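Orden de episodios y pista de comentarios en la serie Stevach

Tengo la edición en disco de Stevach, la serie antológica de ciencia ficción, y los episodios no siguen el orden de emisión. El disco 3 empieza con el que yo recuerdo como final de temporada. Además, al activar los comentarios en mi reproductor Magesa, el audio va adelantado respecto a los diálogos. ¿Es un defecto de mi copia o le pasa a toda la tirada?
Brândușa Cârstea

Xóchitl Magaña
Son dos asuntos distintos. El orden de los discos es el de producción; la cadena movió varios capítulos al emitirlos. El folleto trae la equivalencia en la página 16, en letra muy pequeña. El desfase de los comentarios depende del reproductor. En Magesa se corrige así: Ajustes, Audio, Retardo, y se introduce 175 ms. El valor se guarda por pista, de modo que el audio original no se altera.

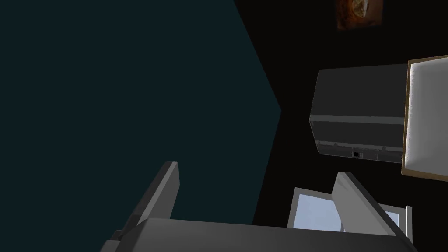
Superficie verde azulada y cuadro sobre fondo negro, imagen generada por ordenador.

Si el menú de retardo aparece en gris, hay que desactivar antes la salida directa (passthrough). Con el firmware 2396 el ajuste se pierde al expulsar el disco — conviene anotarlo.

Florska
A mí me pasaba lo mismo y lo dejé sin comentarios. Tampoco cuentan gran cosa.

Granemside
Confirmo lo del orden de producción. Un matiz: el episodio doble está partido en la emisión y unido en el disco, así que a partir de ahí la numeración del folleto se desplaza una unidad. Para verla como se emitió, mejor guiarse por los títulos. Lo del retardo no lo he probado, mi reproductor es de otra marca y no tiene esa opción.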